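# The week the gripper wouldn't let go

I've been meaning to write this one up since the end of January, and I kept putting it off, partly from embarrassment and partly from the usual reason, that there was laundry to do. Well, it is now 22nd February, the laundry is mostly done, and my thumbnail has nearly grown out. So pour yourself something warm and I'll tell you about it.

Those of you who have been reading for a while know that I spend my working hours these days teaching robots to tidy up. Or I do the first half of the teaching, anyway. I sit at home with a hand-held gripper, pick up sweaters and towels and pillowcases with it, and the recordings go off to Kitenia, where Catríona Ó Gríofa and her group try to get an arm to do the same thing. It's pleasant work if you like folding, and I do like folding! My mother could make a fitted sheet lie flat as a tablecloth and I have been chasing that my whole life.

The trouble started with a small tick. You squeeze, the fingers close on the cloth, you ease off, the fingers open again. One morning, on the easing off, there was a tick, like somebody setting down a teaspoon in the next room. I noticed it and carried on. I'd like to say I stopped and wrote it down, because there's a perfectly good log sheet for exactly that purpose (Catríona made it, with a nice wide column for remarks), but I was in the middle of a run of bath towels and it was going so well.

By the next day the tick had turned into a pause. I would ease off and the tips would stay shut for a moment, holding a corner of towel, and then spring open all at once. I got used to it, I'm sorry to say. I started giving the thing a little shake at the end of every grasp, the way you shake a ketchup bottle, and after an hour I didn't even know I was doing it.

You can guess what comes next. On the third day it closed on the sleeve of a wool cardigan and simply stayed closed. I shook it. I shook it again. Then I did what every safety sheet in the world tells you not to do, and put my thumb in beside the linkage to push it open from the inside. It opened, all right. Then it closed again, on my thumb, with everything my other hand was giving it, since I hadn't thought to let go of the squeeze. I said a word that is still on the recording. Catríona has promised me she cut it out.

It was a pinch and a black nail, nothing worse, and I'm lucky. These things have no motor to run away with you, only your own grip, but your own grip through a set of levers is a good deal stronger than you'd expect at the thin end.

I called Arvo Mustonen, who looks after the hardware, and braced myself for a scolding. He was very kind about it. He had me hold the gripper up to my ear and work it slowly while he listened over the phone, and he heard the tick before I did. One of the pivot screws on my gripper had backed out by a hair, just enough for the arm to lean sideways and catch on itself. And down in the joint, wound round and round, was a lovely thick collar of lint. Towel fluff, mostly, with a good deal of cardigan. I pulled it out with tweezers and it looked like something you'd find under a sofa.
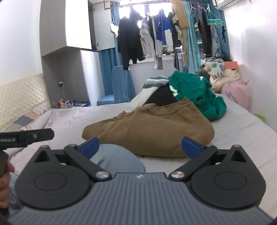
The pinch bothered me less than the recordings did, once Arvo had explained it. Every one of those little shakes had gone into the data. As far as the robot is concerned, whatever I do is how it's done, so if I finish each towel with a shimmy, then a shimmy is part of putting down a towel. Catríona tried the first batch on the arm to see, and she told me it would lay a towel down quite beautifully and then rattle it like a maraca. On one try it rattled the towel right off the table and went on shaking nothing at all. She was laughing when she told me, but I could hear that it had cost her an afternoon.

We threw out 19 sessions in the end. I went back and did 14 of them over, and the other ones Arvo said weren't worth the bother, as they were nearly all washcloths.

So I've got a few new habits. The screws get checked with the little driver before I start, and I mean every one of them, with a proper turn of the wrist instead of a hopeful look. I stop after every 6 garments and blow out the joints, and wool things go last. If it sticks, I put the whole gripper down, take both hands off it, and only then go in with the tweezers, never a finger. And ticks go on the log sheet the minute I hear them, even in the middle of bath towels.

Arvo is trying out a small cloth sleeve to keep the fluff away from the pivots. The first one he sent was too snug and I had to peel it off again, so he's cutting another, a bit looser around the elbow. The cardigan has a pulled thread at the cuff that I still haven't fixed. If anyone has a good trick for working a snag through to the wrong side on a fairly tight knit, please leave it in the comments, as I've only ever done it on loose ones and I don't want to make it worse.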